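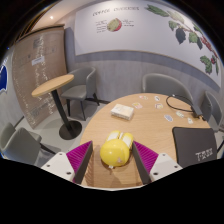
**Ticket 27 - handheld gripper, setup rules not followed**
Project: Peredov / site: Livley table
Status: open
Priority: medium

Episodes from this site keep bouncing at review. Zestimus checker flags "start state mismatch" on 22 of them. Hardware looks fine, so going thru the setup rules instead.

Rules as written:
- fingers open before the approach, one each side of the object
- object fully on ONE surface, wood or mat, no straddling
- don't swap surface inside a batch
- clear loose stuff off the table (cables, packets, stickers)

Findings:
- Surface changes mid-batch. Toy on bare wood in one, on the dark mat in another. Prob the main cause.
- Cable loop still on the tabletop. Out of reach but rule says clear it.
- Stickers same.

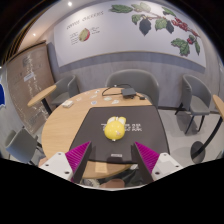
*Yellow toy on the mat, fingers open. Cable and stickers still out on the far side.*

**Update, Saturday** - split the batch in 2 by surface, resubmitted the mat half to Lu queue. No result back yet. Wood half on hold.

To do:
- reword rule on surfaces, "batch" isnt defined anywhere
- does the mat need a fixed postion? Rules don't say. Asking.
- redo wood half w/ table cleared

Do not close till both halves are thru review.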